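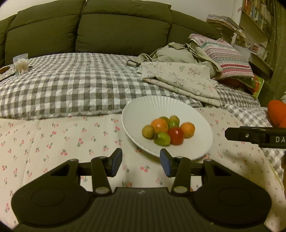

Hand-held grippers at the plate, with the cherry-print blanket underneath.

Hosting a gripper demonstration in your living room

By Renata Wasilewska

Keltgate held its open day in private homes this year, and ours was one of them. Sibusiso Pretorius brought two hand-held grippers and let visitors take turns at moving fruit. These are my notes for anyone who has signed up to host the next round in January.

Choose the plate first

Use a wide plate with a low rim. I started with a soup bowl and the fingers kept knocking the side. A paper plate is fine for this and saves the good china, but it slides on bare wood. Put a blanket or a thick cloth under it and pull the cloth flat before each turn.

Pick firm fruit

Small tomatoes and mandarins are a good size for beginners. Firm green tomatoes put up with clumsy handling better than ripe red ones. Wash everything the night before and dry it well, stems too. Anything that has been squeezed goes in a separate bowl for sauce.

Leave half the plate clear

Push the fruit together on one side. People need open space to set a piece down, and a full plate means it rolls off the edge. Start with whatever is nearest the jaws and leave the pieces at the back until later. With two people working, agree on who goes first — the fingers can tangle over the middle.
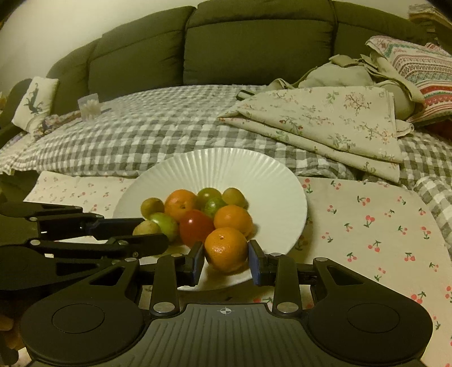 Protect the sofa

Spread a washable quilt over the seat, wide enough to hang over the front. Kerttu Vainio had a tomato split on her bare cushions and spent the evening with dish soap and a sponge. Blot tomato juice with cold water right away, then wash the quilt as usual.

Move what you care about

Books, bags and spare pillows can stay if you don't mind them being bumped. Glasses, phones and hot drinks should go to another room. I put ours on the kitchen counter and poured coffee there too.

Cleaning up

Wipe the finger pads between visitors with a damp cloth and no soap, then let them dry. Ask before you wipe anything else on the gripper. Shake the blanket outdoors and check under the sofa for fruit. I missed a mandarin and found it 2 weeks later.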